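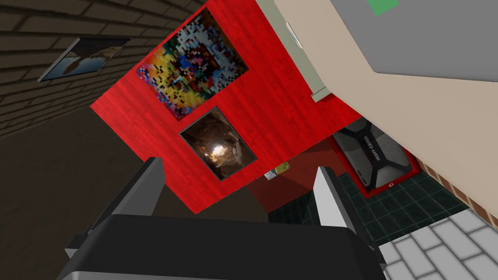

Kapitel 6: Spielbetrieb und Ligaformate im Amateursport

Startseite | Lehrbuch | Kapitelübersicht | Glossar | Anmelden

6.1 Gegenstand des Kapitels

Der Spielbetrieb umfasst alle Regelungen und Abläufe, durch die einzelne Begegnungen zu einem Wettbewerb mit wertbarem Ergebnis verbunden werden. Er ist vom Trainingsbetrieb (Kapitel 4) und von der Vereinsverwaltung (Kapitel 5) abzugrenzen, greift aber auf beide zurück: auf den Trainingsbetrieb bei der Belegung der Hallen, auf die Verwaltung bei der Spielberechtigung.

Das Kapitel behandelt zunächst die Grundformen des Wettbewerbs. Anschließend wird die Terminplanung erörtert, darauf folgen Wertung und Gleichstand. Die Beispiele stammen überwiegend aus dem Hallenhandball und dem Volleyball. Für Freiluftsportarten gelten sie mit der Einschränkung, dass witterungsbedingte Ausfälle gesondert einzuplanen sind (Abschnitt 6.7).

6.2 Grundformen

Im Rundensystem trifft jede Mannschaft auf jede andere. Bei n Mannschaften ergeben sich in der einfachen Runde n(n–1)/2 Begegnungen, in der Doppelrunde mit Hin- und Rückspiel n(n–1). Der Aufwand wächst somit annähernd quadratisch mit der Teilnehmerzahl. Für Staffeln mit mehr als vierzehn Mannschaften ist die Doppelrunde im Amateurbereich in der Regel nicht mehr durchführbar.

Im K.-o.-System scheidet der Verlierer jeder Begegnung aus. Die Zahl der Spiele beträgt n–1 und ist damit die kleinste, mit der ein Sieger auf diese Weise ermittelt werden kann. Dem geringen Aufwand steht eine schwache Aussagekraft der hinteren Plätze gegenüber. Eine Mannschaft, die in der ersten Runde gegen den späteren Sieger verliert, wird formal ebenso eingestuft wie jede andere Erstrundenverliererin.

Mischformen verbinden beide Ansätze. Üblich ist eine Vorrunde in Gruppen mit anschließender Endrunde. Der Übergang ist vor Beginn der Saison festzulegen, insbesondere die Frage, ob Punkte aus der Vorrunde mitgenommen werden. Unterbleibt die Festlegung, ist die Wertung anfechtbar.

6.3 Fallbeispiel: Bezirksliga Borora

Der Spielbezirk Borora führte bis zur Umstellung eine einzige Staffel mit 30 Mannschaften. Eine einfache Runde hätte 435 Begegnungen erfordert. Tatsächlich wurde nach einem verkürzten Plan gespielt, bei dem jede Mannschaft nur einen Teil der übrigen zum Gegner hatte. Die Tabelle war infolgedessen nur bedingt vergleichbar, da die Stärke der zugelosten Gegner erheblich schwankte.

Mit der Umstellung wurden 2 Staffeln zu je 15 Mannschaften gebildet. Bei ungerader Teilnehmerzahl ist an jedem Spieltag eine Mannschaft spielfrei; die einfache Runde benötigt daher 15 Spieltage und umfasst 105 Begegnungen je Staffel. Auf die Rückrunde wurde verzichtet. An ihre Stelle trat eine Endrunde der jeweils vier Erstplatzierten, ausgetragen in der Halle des SV Melnyk.

Zwei Folgen sind festzuhalten. Erstens stieg die Zahl der Ortsduelle, weil die Staffeln nach Fahrstrecke eingeteilt wurden. Zweitens ergab sich ein Ungleichgewicht im Heimrecht – bei 14 Spielen je Mannschaft lässt es sich rechnerisch vermeiden, in Borora standen jedoch mehrere Hallen im Dezember nicht zur Verfügung. Die TSG Prala bestritt deshalb neun ihrer Spiele auswärts. Ein Ausgleich war in der Spielordnung nicht vorgesehen.

6.4 Terminplanung

Die Terminplanung ist eine Zuordnungsaufgabe mit harten und weichen Bedingungen. Harte Bedingungen dürfen nicht verletzt werden. Zu ihnen gehören die Verfügbarkeit der Halle, die Mindestpause zwischen zwei Spielen derselben Mannschaft und die Besetzung mit Schiedsrichtern. Weiche Bedingungen werden gewichtet; Beispiele sind der Wechsel von Heim- und Auswärtsspielen sowie die Vermeidung langer Anfahrten am Sonntag.

Zur Bearbeitung hat sich folgende Reihenfolge bewährt:

1. Erfassung der gesperrten Hallentermine
2. Erstellung des Rahmenplans mit Schlüsselzahlen
3. Zuteilung der Schlüsselzahlen an die Mannschaften
4. Prüfung auf Überschneidungen, etwa bei Vereinen mit mehreren Mannschaften
5. Veröffentlichung als vorläufiger Plan mit Einspruchsfrist

In größeren Verbänden wird Software eingesetzt. Das im Fallbeispiel verwendete Programm Fistbridge meldete im ersten Durchlauf 142 Verletzungen weicher Bedingungen, nach Tausch einzelner Schlüsselzahlen noch 38. Eine vollständige Auflösung wird in der Praxis nicht angestrebt. Die Gewichtung selbst ist eine sportpolitische Entscheidung und gehört in die Zuständigkeit der Spielleitung.

Schlagwörter: Spielbetrieb, Ligaformate, Terminplanung, Amateursport
2 Kommentare | 30-mal geteilt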